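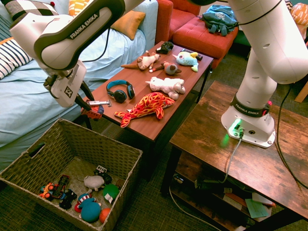

Section 5. Running the living room demonstration

5.1 Before the doors open

Allow 60 minutes. The first open day allowed 30, and Alcides Meireles still goes quiet when it comes up.

1. Switch on both arms at the wall and wait for them to finish starting. Pressing things will not hurry them.

2. Check that the status light is green. If it is any other colour, go to Section 8 and put the kettle on.

3. Walk the cables from each arm to where they end. Anything a visitor could step on should be moved or taped.

4. Put the toys out on the coffee table. Spread them a little. A heap is harder to pick from, and visitors assume you have done it to be cruel.

5. Place the basket on the near side of the table, within reach of the arm that will be tidying.

6. Load the Skusance task file named "tidy_august". The one named "tidy_august_final" is older.

Note: Soft toys and hard toys use different grip settings. The plush whale counts as soft, whatever its size suggests. Toy vehicles count as hard and should be gripped across the body, clear of ladders and other bits that stick out.

Note: Headphones, remotes and the like may stay on the table. The task is to tidy toys, and visitors enjoy asking whether it knows the difference. Say "we'll see".

5.2 With visitors in the room

1. Bring in no more than five people at a time and stand them behind the tape. The tape will be ignored. Keep pointing at it.

2. Hold the stop button yourself. Do not hand it to a child, a councillor or anyone from Rindholm.

3. Say what is about to happen before you start the task. One sentence will do.

4. Start the task and stop talking. Hideaki Ichikawa's full introduction runs to 2,000 words and is kept in the office for those who ask.

5. If a toy is dropped, let the arm try again once. If it drops the same toy twice, pause the task, move the toy by hand and carry on.

CAUTION: Never reach over the table while an arm is moving, even to be helpful. Press stop first, wait until both arms are still, then reach.

CAUTION: The sofa and armchair are part of the set. Visitors must not sit on them during a run. They look comfortable, so expect to say this often.

5.3 Between groups

1. Pause the task and check that the grippers are empty.

2. Tip the basket out and set the table again as in 5.1, step 4.

3. Wipe the square markers on the grippers with a dry cloth. Fingerprints upset the tracking.

4. Write down any toy that was dropped in the Prirevach log - the toy, the time and the grip setting. "Bad day" is not a grip setting.

5.4 Closing down

Send both arms to their rest position before switching off at the wall. Leave the cushions alone. Someone at Đặng chose the arrangement, and it will be checked on Monday.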